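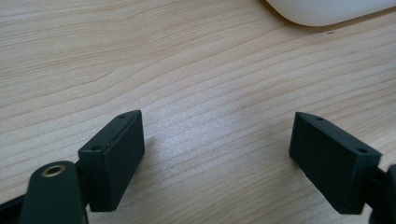 Wrist view over a wooden tabletop, both finger pads open.

Jirnivach Handheld Gripper Kit: Evaluation Data Card

Summary

This data card accompanies the evaluation recordings made with the Jirnivach handheld gripper kit, supplied by Gendemia for review. It states what the release contains, how the recordings were made, and the uses for which they are suitable. Questions about the content should be addressed to the maintainer named at the end of this card.

Product under review

The Jirnivach kit is a two-finger gripper tool carried by a person. A camera on the tool records the workspace between and beyond the fingers. The kit is offered to laboratories that wish to collect manipulation demonstrations before committing to a robot arm. Gendemia supplies it partly assembled. The reviewers completed assembly from the printed guide.

The finger pads are dark, matte rectangular blocks, each with two small round screw holes along its narrow top edge. A brass threaded insert is set into the rounded end of the mounting arm on the left side. The flat inner faces of the pads point toward each other, and both pads remain in view when the jaws are open.

Contents of the release

The release holds 360 episodes. Each episode consists of one video file, one table of gripper widths, and one short text label. Of these, 155 episodes are tabletop pick-and-place tasks. The remaining episodes cover pushing, turning, stacking and handover.

Episodes are grouped by task and then by operator. Operator names have been replaced with letters. A plain text index at the top level lists every episode with its length, its label and its review status.

Collection procedure

Three operators took part. Each completed a practice period before recording, and practice episodes are not included. Operators were asked to begin with the jaws open, to hold the tool still for a moment, and then to carry out the task at a natural pace. Work surfaces were left in ordinary condition, and small items not related to the task may be present near the borders of the view.

The camera was calibrated at the start of each session with the Fodor calibration sheet included in the kit. Sessions in which the calibration check failed were recorded again in full.

Annotation

Labels were written by the operator directly after each episode and checked by a second person. An episode is marked "complete" when the object reached its target and was released, "partial" when it was grasped but did not reach the target, and "failed" in all other cases. Failed episodes have been retained and may be filtered through the index.

Findings of the review

The reviewers found the kit suitable for sustained use at a table. The tool was well balanced when held upright but became tiring when tasks required a low, level approach. One pad screw worked loose during the August sessions and was replaced from the spare parts bag. Gendemia has since added a tightening step to the assembly guide.

The gripper width reading was stable in most sessions. A small offset appears in the stacking episodes and is noted in the index. It has not been corrected in the released tables.

Known limitations

Focus is softer toward the far side of the view than at the finger pads. Users whose methods depend on fine surface detail at a distance should inspect a sample before proceeding.

The dark finish of the pads offers little contrast against dark objects. Segmentation models trained on these recordings may perform less well in such cases.

All recordings were made indoors. No outdoor material is planned for this release.

Files and compatibility

The archive may be read with the Brinska loader, version 3 or later. Earlier versions will open the video files but will ignore the width tables. Users should allow 700 gigabytes of free space for the unpacked archive.

Terms of use

The recordings may be used for research and teaching. Commercial use requires written permission. Any publication based on the release should cite this card and state the version of the archive used.

Maintainer

Shiyu Du, Evaluation Office. Correction requests are reviewed each Thursday and should include the episode number as given in the index.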